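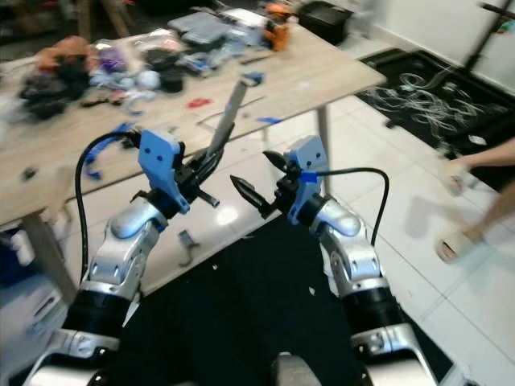 양팔 작업 셀을 새로 도입할 때 예산은 어떤 단위로 잡아야 합니까?
셀 한 대를 기준 단위로 잡고, 본체, 그리퍼, 작업대, 배선, 예비 부품을 각각 별도 항목으로 편성합니다. 본체 견적만으로 구매 요청을 올리면 설치 단계에서 추가 품의가 발생합니다.

자료실 > 양팔 셀 설치 안내서 > 3장 도입 계획 및 예산
개요 | 도입 계획 | 설치 | 배선 | 점검 | 부록

3.2 구매 전 확인 절차

1. 대상 작업을 한 문장으로 정의합니다. 취급 물품의 종류, 최대 길이, 최대 중량을 함께 기재합니다. 천이나 얇은 막대처럼 형상이 일정하지 않거나 가는 물품은 별도로 표시합니다.

2. 설치 구역을 실측합니다. 작업대 면적과 양팔의 최대 도달 범위를 도면에 함께 표시하고, 작업자 통로는 이 범위 밖에 둡니다.

3. 바닥 상태를 기록합니다. 타일 바닥에는 매트를 깔고, 매트 비용은 설치 부대비 항목에 넣습니다.

4. 그리퍼 마운트의 조달 방식을 정합니다. 3D 프린팅 마운트를 사내에서 제작할 경우 재료비와 출력 시간을 모두 계상합니다. 외주 제작은 Hyvönen 규격 도면을 첨부하여 견적을 받습니다.

5. 케이블 길이를 산정합니다. 팔을 완전히 편 상태에서 측정한 값에 25 cm를 더합니다.

주의: 그리퍼 케이블은 관절 가동 시 당겨지지 않도록 여유 고리를 둡니다. 여유가 없는 길이로 발주한 케이블은 반품되지 않습니다.

3.3 예산 편성

1. 부록 B의 양식에 항목별 금액을 기입합니다. 단위는 천 원입니다.

2. 소모품은 본체와 분리합니다. 핑거 팁의 교체 주기는 1,000시간이며, 연간 가동 계획 시간을 이 값으로 나누어 수량을 산출합니다. 소수점 이하는 올림합니다.

3. 운송비는 출고지별로 구분합니다. Sonville 출고분은 본체와 팔, Madville 출고분은 그리퍼와 배선 자재입니다. 두 출고분은 합포장되지 않습니다.

4. 예비 부품은 품번 205(핑거 팁 세트)와 품번 446(그리퍼 케이블)을 셀당 한 개 이상 포함합니다.

5. 작업자 교육비를 편성합니다. 교육 대상은 운전 담당과 정비 담당이며, 겸직인 경우에도 두 과정을 모두 이수해야 합니다.

참고: 작업대를 기존 비품으로 대체할 수 있습니다. 이 경우 상판 높이와 다리 위치를 설치 도면에 기입하고, 다리가 팔의 이동 경로와 겹치지 않는지 확인합니다.

3.4 발주 및 입고

1. 예산 승인 후 발주서를 Civport 구매 시스템에 등록합니다. 3월 이후 등록분은 개정 단가표를 적용합니다.

2. 입고 시 팔, 마운트, 케이블의 품번을 발주서와 대조합니다. 불일치 품목은 개봉하지 않고 보관합니다.

3. 설치 구역의 바닥에 놓인 케이블과 소형 금속 부품을 정리한 후 전원을 연결합니다.

경고: 시운전 중 도달 범위 안에 손이나 팔을 넣지 마십시오. 물품을 보충할 때는 먼저 양팔을 정지 상태로 전환합니다.

4. 검수 기록에 서명하고 사본을 예산 담당 부서에 제출합니다. 검수 기록이 없는 셀은 유지보수 계약 대상에서 제외됩니다.

문의: 기술문서 담당 Ebere Idahosa | © Civport | 맨 위로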